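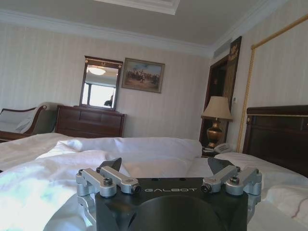

Abro hilo sobre Futmont, que me lo habéis pedido varias personas y me da pena ir contestando a trozos en los comentarios. Es un pueblo pequeño, de costa, y casi todo el mundo pasa de largo camino de Grarthorpe. Mal hecho, os lo digo con cariño.

Lo primero, la ermita de Lulier. Está en lo alto del cerro y se sube por una escalera de piedra de 426 peldaños (los conté yo, parándome en muchos de ellos, que ya tengo una edad y unas rodillas). Si vais en diciembre, subid a media mañana, cuando el sol ya da en la ladera.

Arriba hay un patio con un pozo, dos bancos y un laurel enorme. La puerta suele estar cerrada, pero la llave la tienen en la panadería de abajo y la prestan sin problema. Pedidla antes de subir, por favor. Yo no la pedí y me tocó hacer la escalera dos veces.
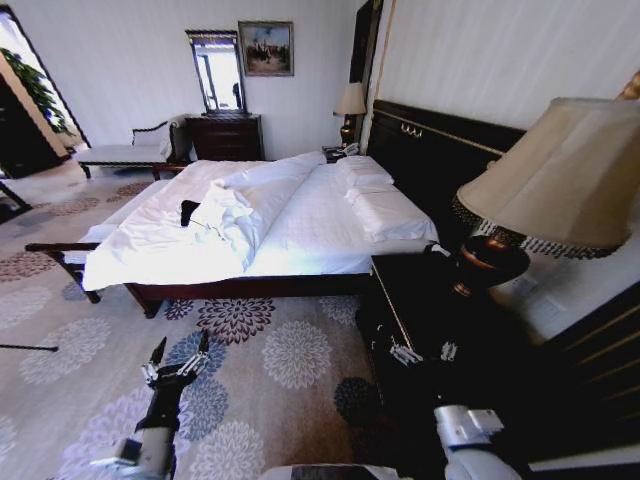 Dentro es muy sencilla, encalada, con un barquito colgado del techo que dejó una familia de pescadores. Me lo contó Tuulikki Koskela, que lleva media vida en el pueblo y hace la visita guiada cuando se junta gente. Dura menos de una hora y cada cual paga lo que quiere.

Para comer, Casa Baxter, en la calle que baja al puerto. El menú me costó 19 euros, con una sopa de pescado que todavía recuerdo, y eso que yo de sopas no soy mucho. El postre de la casa es una tarta de almendra — pedidla al sentaros, que vuela.

¿Cómo se llega? Desde Grarthorpe sale un autobús a las 10 de la mañana y vuelve a media tarde. Hay otro más temprano, pero solo en verano. El conductor, Lenni Pitkänen, os para en el cruce de la ermita si se lo decís al subir, y así os ahorráis la cuesta del cementerio.

Me preguntaba alguien si merece la pena con niños. Yo creo que sí, si son andarines. Y si no, os quedáis en el paseo del puerto, que es llano y tiene columpios, y os turnáis para subir. Futmont tiene 3000 habitantes, así que perderse es complicado, aunque mi marido lo consiguió buscando el estanco.

Ah, y llevad agua, que en la escalera no hay fuente, y algo de abrigo para el patio, donde sopla de lo lindo aunque abajo se esté en manga corta. Si alguien sabe el horario del museo de la sal, que me lo deje por aquí, porque las dos veces que fui lo encontré cerrado y me quedé con las ganas.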